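Can robots do shop-floor chores yet?

Some of them, slowly. Packing power supplies into a divided box is a fair test, mostly on account of the wires.

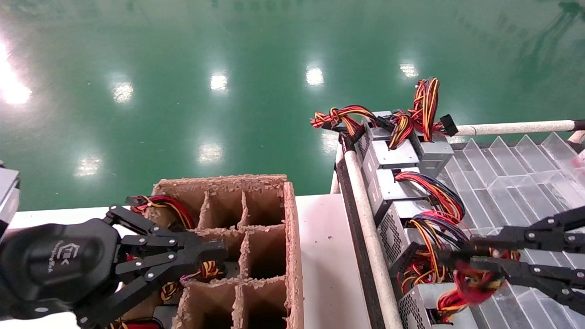

PACKING AND SORTING

Why are wires hard?
They bend and tangle. A metal case keeps its shape – a bundle doesn't, so the hand has to adjust on every pick.

Is it faster than a person?
No. In our March trial at Hanier, one box took 17 minutes.

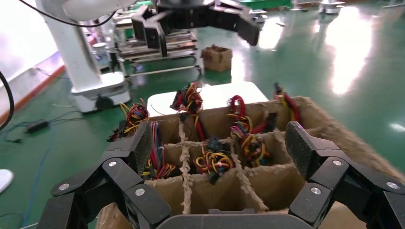 Wire bundles in the divided box, between the fingers of the right hand.

What about laundry and dishes?
Not reliably. Plivov plans to test folding next.

Updated Thu 20 May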